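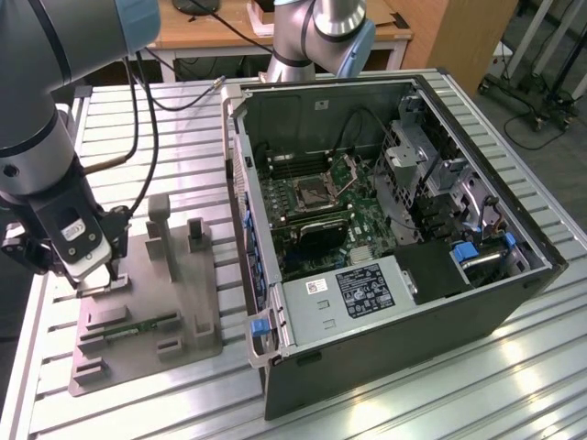 1 min read

Traltano bench meeting, minutes
January, 9:30 a.m. Kinga Csizmadia in the chair, and also taking these.

1. Last month's minutes
Approved by people who had plainly not read them.

2. Episode count, memory task
We have 179 usable demonstrations of the card going from the fixture plate into the desktop. Target for the first training run is 225. The long-range target is still 3,000, a figure that was agreed over lunch and has never been discussed sober since.

3. Starting positions
Clurolau reports that the policy does well when the card starts upright in the long slot, and poorly when it starts anywhere else. Most of our examples start it in the long slot. Connection noted. Fekete team to vary the start pose from now on.

4. CPU socket
Proposal to record socket work while the retention frame is open anyway. Deferred until item 2 is done. Chair reminded everyone that this was also the decision last month.

5. Labeling
Failed insertions are to be kept and marked as failed. "Nearly" is no longer an accepted label.

6. Clorkesbridge visit
They want a live demo with 2 arms. Kinga to reply, politely, asking for more time.

Closed 10:15.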